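The Decluttering Cure, Sold by the Box

Apr 18, 2018

Traneo wants $300 to tell you that you own too much. The fee covers a home visit, a sorting plan and a set of bins made by Demosik, which you could find cheaper at any hardware store. I sat through a visit in January and came away with fewer sweaters and the same mess.

The company claims its clients sleep better. Ask how it knows and you get a survey of 586 of them — all people who had already paid. 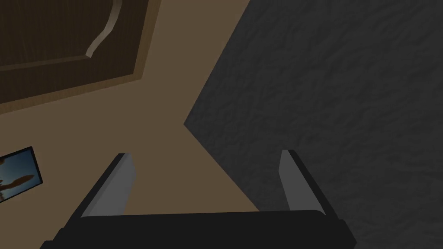
Nikmont, its main rival, charges $100 and makes the same promise with less paperwork.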